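Plevora Robotics Newsletter
Sep 25, 2023

Why the Balusel cell dropped its blocks: what we found and what has changed

Members who use the Balusel picking cell will know it was out of service for most of the summer. Several of you wrote in to ask what happened. The full report is with the safety group and can be had on request, but it is long, and most of it is logs. This item covers the main points for people who use the cell, people who write code for it, and people who only walk past it on the way to the test hall.

Nobody was hurt. One block landed outside the guarded area and one set of gripper fingers was scrapped. The fault was in software that we wrote and approved ourselves, and it had been there since the last big update to the grasp controller.

What happened

The cell was running a long sorting job overnight, with no one in the room. The job was a plain one: pick a block from the infeed, turn it, place it on the outfeed tray. It had run many times before without trouble.

During the run the arm picked up a block, began its turn and lost the part halfway through the swing. The block went over the low side of the guard and came to rest on the walkway. The controller did not notice. It carried on to the outfeed, opened the fingers over the tray, recorded a good placement and went back for the next part. It then dropped two more blocks, both inside the guard. On the fourth pick one finger came down on top of a block that was lying where it should not have been, and the force limit on the wrist stopped the arm.

The stop worked as it should. The three drops before it should have stopped the cell as well, and none of them did. That was the part that worried us most. A block on the floor is a nuisance, but a cell that thinks it is holding something when its fingers are empty can do a good deal of harm before anything tells it to stop.

The cell was locked off the next morning and the logs were copied before anyone cleared the controller. Please keep doing this. On an earlier fault the controller had been restarted twice before we got to it, and there was nothing left to read.

First guesses, which were wrong

The first idea was worn finger pads. The pads on that gripper had done 3,230 cycles since they were last changed, which is over the 2,000 we recommend, and they were shiny at the tips. We fitted new ones and ran the job again behind closed guards. The cell dropped a block before the end of the shift.

The second idea was air pressure, as the compressor in that bay also feeds the cutting bench. We put a logger on the line and saw no dip at the time of the drop.

The third was the blocks themselves. The batch had come from a different supplier and the corners were more rounded than on the old ones. We went back to the old blocks and got the same fault, though less often. That turned out to be a useful clue, but we did not see it at the time and the blocks went back on the shelf.

Two weeks went on these three ideas. All of them were reasonable, and the pads did need changing, but we would have saved time by reading the grasp log closely before picking up a spanner.

Moving the problem into simulation

Once the hardware had been ruled out, we rebuilt the job in Nitik, the simulator we use for training and for checking changes before they reach an arm. The aim was to make the fault happen there, where a dropped part costs nothing and the same pick can be run again and again from the same starting point.

At first it would not fail. The simulated blocks had square corners, and the fingers closed on them squarely each time. When we swapped in a model with softly rounded corners, the drops came back. We then ran 165 picks with a small random shift in the block position, and 7 of them ended with the part lost during the turn. In every one of the seven, the trouble could be traced to the moment when the finger first met the side of the block.

To look at that moment we placed the view in Nitik very low and close to the fingertip. The block models use a marbled orange and yellow texture, and everything else is left in plain greys and black. The texture makes slip easier to spot when stepping through a run, as the streaks move against the edge of the finger. 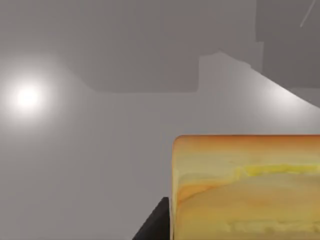 What the fault was

The controller decides that it has hold of a part by looking at two things: the finger motors have stopped moving, and the current in them has gone above a set level. If both are true, the grasp is marked as good and the arm is free to lift.

In the last big update we changed the order of those checks to make the cell faster. The new code looked at the current first and took a single reading. When a finger first touches a block there is a short spike in the current, before the finger has settled and before the other finger has made proper contact. If the reading fell on that spike, the controller marked the grasp as good too early. The motors were then told to hold their position, so the fingers stayed where they were with very little squeeze on the part.

With a square block that was often enough to carry it. With a rounded one, a finger that met the block near a corner had much less of its face in contact, and the part could roll out as soon as the arm began to turn.

There was a second fault on top of the first. After the lift, the controller was meant to check the finger gap again and compare it with the width of the block. That check was still in the code, but it used a stored value from the moment of the grasp instead of a fresh reading. It compared the number with itself and passed every time. This is why the cell went on placing blocks that were not there.

The stored value had been put in by us as a short-term measure while a sensor driver was being rewritten. The driver was finished last November. The note to take the stored value out was in a list that had been closed.

What has changed

The controller now takes current readings over a short window and needs all of them to be above the set level. Both fingers have to meet the test. This makes each pick a little slower, and we have decided to accept that.

The gap is read fresh after the lift, again after the turn, and once more just before the part is placed. If any reading does not match the width of the block, the arm stops where it is and the lamp on the guard goes amber. It will not try to pick up the lost part by itself.

The side of the guard facing the walkway has been raised. The old height was chosen for slower moves than the ones the cell makes now, and it should have been looked at again when the speed went up.

All temporary values in the controller code must now carry an end date. The build fails once that date has passed.

We ran the same 165 picks in Nitik with the new code, starting from the same positions, and lost no blocks. We then ran the job on the real arm, with rounded blocks, through three full shifts with the guards shut and someone watching. No blocks were lost there either. That does not prove that it can never happen. It does mean that if it does, the cell should stop.

If you use the Mahmoudi arm

The Mahmoudi arm in the teaching bay shares the same grasp code, but it runs at a lower speed and nobody has reported a drop on it. It has been updated all the same. If you keep your own copy of the code, please bring it up to date before your next booking. Copies made before the fix will be refused when you log in at the cell.

Programs that rely on the old timing may need a small change. The wait after the close command should be taken out altogether and replaced with a call that waits for the grasp result. Programs with a fixed wait will still run, but they may try to lift before the result is in, and the controller will then stop them with a grasp error.

Before you run either cell

Check the pad count on the screen and change the pads if it is over 2,000. Spare pads are in the second drawer under the bench, and the count has to be reset by hand afterwards.

Use the block model in Nitik that matches the blocks you are going to run. Both the square and the rounded models are in the shared folder. If your parts are neither, measure one and make a model first.

If the lamp goes amber, leave the guard shut, save the log, and then press stop. Do not clear the error to see whether it comes back.

If you find a part on the floor, inside the guard or out, report it, even if the cell has carried on working. After the repair we heard from two users who had found a block on the floor earlier in the year and had put it back on the tray. Either of those would have led us to the fault months sooner.

The Balusel cell is open for booking again in the usual way. Overnight runs stay off until the end of November, when we will look at the logs and decide whether to bring them back. Bookings that were lost over the summer have been moved to the front of the queue, so please check your slot before you come in.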